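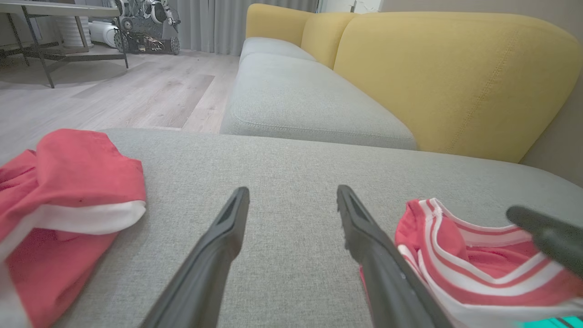 What did the grant pay for in this period?
It paid for the furnishing of the common room at Cinwood House, and for the clothes exchange which the families run there.

The gray sofa with the mustard-yellow back cushions came from Kerekes and cost 1000 of the 2000 we received. It has a long chaise section, and people use this part most - they put the clothes down on it and fold them before they go to the shelves. Last week there were still a red garment with a white trim and a striped one lying on it unfolded. We ask that the sofa is clear every evening, but this rule is not yet followed well.

Since December, 116 pieces of clothing were given and 40 families took something home. Children's clothes go fastest. Winter coats for adults are too many, and Colleen Kowalchuk has agreed with the Faltis shop that they take what we cannot store.

Two points are open. The shelves are late, and Dale Petrenko waits for a new delivery day from the supplier. Also the sofa fabric is light, so we would like to buy a washable cover for the chaise. Etornam Korletey will send the price to you separately - we ask for your permission to use the remaining money for it.

Mal-soon Na
Cimuldale, 2018-05-23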